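News from the Clivard Marsh: the water vole count

The winter count of water voles at Clivard Marsh was finished in January, and we want to share the first results with our readers. The water vole is a small brown animal with a round face, short ears and a tail covered with fine hair. Many people mistake it for a rat, but the rat has a more pointed nose and larger ears.

Gisela Hollmann and her group walked along 20 ditches and looked for burrows, droppings and cut stems of grass. They recorded 2,202 signs in total. In the winter before, the number was 1,948, so we are glad of the increase. The Dobson ditch had the most burrows, and on the north side the banks are still too steep and too bare for the animals.

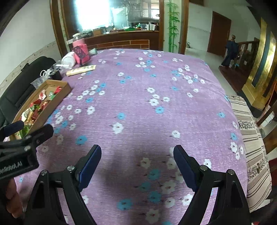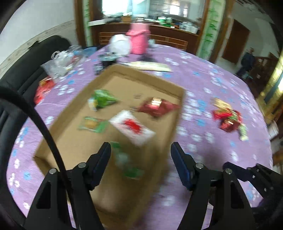

Do water voles sleep through the winter?
They stay awake, but they spend most of the cold months inside the burrow, where they eat roots and the food they stored in autumn.

In the next season we would like to leave a wider strip of tall grass beside the water. Aurora Cardoso has already spoken with the farmer at Treltum, and he agreed to mow his side only once in the year. The mink rafts will also stay in place, and they need to be checked every two weeks.

If you walk at the marsh, please keep your dog away from the banks, especially near the Dobson ditch. Sightings can be written in the book at the entrance, with the place and the hour.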